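The Linddale Machine

Laimutė Butkienė did not believe the computer was haunted. She had paid 400 for it at the Nolthorpe clearance, and in her experience ghosts did not come with a blue drive latch and a barcode on the power supply.

"It types at night," said Tarmo Rozīte.

"What does it type?"

"Hà. Just that. Over and over."

"Then a key is stuck."

He said the keyboard had been unplugged since November. She said that people who swear a thing was unplugged have usually not looked behind the desk – and she told him to lay the tower on its side and get the panel off. If there was a dead woman in there, she would be somewhere near the memory.

Tarmo wanted to know how she could be so sure.

"I'm not," she said. "But it's the cheapest part to replace."
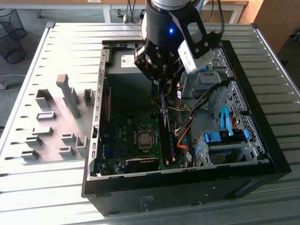 Two: What the Memory Kept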